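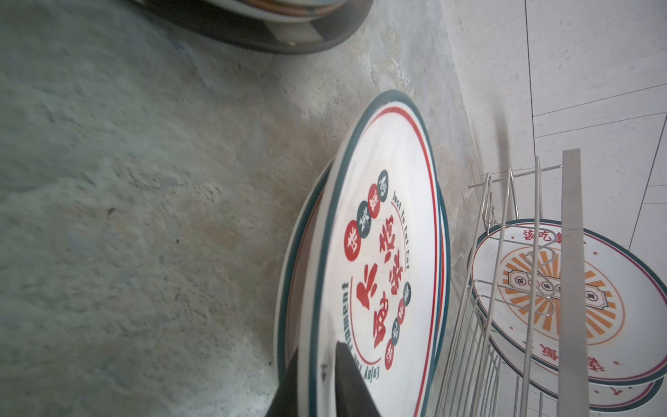

3.3 Finger maintenance and wrist camera alignment

The dish cell at Vullside uses a Fjeld arm with a two-finger parallel gripper and a small camera fixed at the wrist. Both fingers are molded parts with replaceable contact pads. Glazed ceramic is hard on these pads. Fine grit from unglazed foot rings becomes embedded in the pad surface, after which the friction against a clean glaze drops and the finger begins to slide along the plate before the grasp closes. Pads were therefore treated as consumables and replaced after every 60 hours of powered operation, or earlier if the slip check described below failed.

The slip check is run at the start of each session. The arm closes on a steel reference disc at 40% of rated grip force, lifts it clear of the fixture, and holds it for ten seconds. Jaw position is logged throughout. A drift larger than the threshold set at commissioning sends the cell to its service pose and blocks further motion until an operator clears the fault. Over the study period the cell completed 1,241 grasps and triggered 39 service stops. Most of the stops were cleared by wiping the pads with isopropyl alcohol and repeating the check. The remainder required new pads.

Replacing a pad changes the position of the fingertip relative to the camera. The offset is small, but it matters for plates that stand close together. In Figure 4 the finger is against the face of a plate standing nearly on edge, with a matching plate directly behind it and a wire dish rack to the right. The finger also covers part of the printed rim text, so features near the contact point cannot be used for pose estimation at this stage of the approach. The estimator uses the visible part of the rim, and the two colored rings are fitted as concentric ellipses. Where a second rim shows behind the first, the fit is limited to the front contour.

After each pad change the operator reruns the fingertip calibration with the Oltis target clamped in the fixture. The routine moves the gripper through six poses and solves for the tip offset only; the camera intrinsics are left unchanged. If the residual is above the limit, the camera bracket screws are checked for torque and the routine is repeated once. A second failure is treated as a bracket fault. One such fault was recorded, in January, and was traced to a cracked spacer. The spacer was replaced with an aluminum part supplied by Trekbridge, and the full hand-eye calibration was redone before data from the cell were accepted again.

The service log was kept by Alistair Farquharson. Entries made before the spacer was replaced are excluded from the drift analysis in Section 4.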